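Forcing rhubarb without losing the crown

Rhubarb is forced by keeping light from the buds as they break. Stems grown in the dark are pale, long and low in fibre. The crown pays for them out of its stored reserves, and a plant forced too young may take two seasons to recover.

Eirlys Landeg grows 300 crowns on a heavy clay slope at Edwards, a former dairy holding. She forces no plant before its third year and rests each one for two years afterwards. Crowns are lifted once the leaves have died back, left on the soil surface for the frost, then boxed up indoors in damp compost.

"Cold does most of the work," she says. "If the crown has not been chilled, heat only rots it."

Varieties differ in how much chilling they need. Landeg's early stock moves after a short cold spell. Her maincrop has to wait until well into the new year.

Outdoors, the method is simpler. Clear the dead leaf, lay 100 mm of straw over the buds and cover with a pot or an upturned dustbin. Weigh it down. Check weekly for slugs and pull stems at the base with a twist; a knife leaves a stub that can decay.

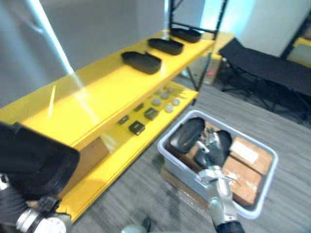 Black trays on the yellow shelving, with a bin alongside.

Ifor Kemeys, who divides the stock each autumn, keeps at least one strong bud on every piece and discards any with brown, soft tissue at the centre. Divisions go in 84 cm apart, buds level with the surface. On wet ground he sets them slightly proud. No stems are taken in the first year, and flower spikes are cut out as soon as they show.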